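ok so week one at the new place is done and people keep asking so im just gonna thread it

started at Fasby in May after 3 years at Vovis. still doing claims intake, just for freight now. broken pallets, missing boxes, one truck that got a whole load of paint delivered to a dentist. it's the same work with bigger numbers

first day: badge didn't work. stood in the lobby until almost 10 with my lunch bag like a kid waiting for the bus. the security guy let me use his chair. good man

nobody had set up my login either so I read the employee handbook front to back. twice. I can now tell you the rules for bereavement leave for a step-grandparent

(one day. you get one day.)

my trainer is Keabetswe Modise and she's great, fast talker, types with the phone on her shoulder while telling you what she's typing. I have four pages of notes from the first morning and can read maybe half

one line just says "NOT the green one." no idea. did not ask. now it's been too long to ask

the software is called Suvo and I have opinions. at Vovis we had this awful old system but I knew it in my sleep. tab tab enter, tab, done. Suvo wants you to click a little pencil before it lets you change anything. every field. pencil. pencil. pencil

and if you hit the back arrow it dumps the whole claim. found that out on a long one. 600 line items, had just gotten to the end. went and stood in the stairwell for a bit

Keabetswe says everybody loses one big one and after that you save every page like your life depends on it. she's right, I now save when I blink

ok pay, since three of you DM'd me. it's 4000 more a year than Vovis. before you get excited parking is not free here and the health plan has a 2000 deductible, my old one was way lower. so I did the math on the back of an envelope and it's more like a nice dinner every month. a decent one, with apps

I'd have come for the same money tho. I was so tired over there. the last winter I was covering two desks and they kept saying they were "looking at the headcount." they looked at it for a long time

things I miss: my window. Denny's candy drawer (not the restaurant, the guy). knowing where the good stapler is. the commute, which was 12 minutes and I complained about it constantly, what an idiot

commute now is bus then other bus. if the first one is late I miss the second one and then I'm walking past the tire place and the car wash in my work shoes. brought sneakers starting the third day

things I don't miss: the 4:45 "quick question" email. the fridge. being the only one who knew how to do the month end thing and getting called about it on my vacation

got called about it again this week btw. by VOVIS. I don't work there!! picked up because I thought it was the pharmacy. walked them through it anyway becuase I'm weak

my sister says send them a bill. my sister would

lunch is a whole thing. everyone here eats at 11:30 which to me is breakfast. I held out two days and ate alone at 12:45 with the vending machine humming at me. gave up, now I eat at 11:30 and I'm starving by 3

first big account they put me on is Mkhize. they ship kitchen stuff, lots of glass, so lots of claims. Keabetswe handed it over and said "they're nice but they call." they do call. they called while she was saying it

the lady over there asked was I new and I said yes and she said oh honey. still not sure how to take that

made one real mistake so far. sent a denial letter to the wrong contact, same last name, different company. caught it in about ten minutes and told my manager right away, stomach in my shoes. she said ok, fix it, cc me. that was it. that was the entire conversation

at the last place there would've been a meeting and then a meeting about the meeting. I kept waiting for it all afternoon. went home still waiting lol

somebody asked if I'd tell other people to jump. idk. I had some savings and no kids and I'd already been looking for months, on the low, applying from my phone in the parking lot. not gonna tell you it's easy. I got plenty of no's and even more nothing at all

the ones who make you upload a resume and THEN type the whole resume into little boxes, I remember you. I remember all of you

desk update: I have a plant. it came with the desk. the person before me left it and it looks rough but I've been giving it the end of my water bottle and there's a new leaf I think. might be an old leaf I hadn't noticed

week two goals. learn the phone transfer without hanging up on people (hung up on two so far, sorry sir). find out what the green one is. bring a sweater, it's freezing by the vents

ok bus is here, more later
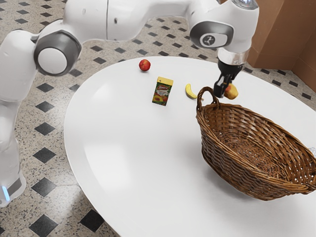 back, got a seat on the second one for once. forgot to say they do direct deposit every two weeks here and Vovis was twice a month so now I have to redo when all my bills come out. electric is gonna be the weird one. if anybody's got a spreadsheet for that send it over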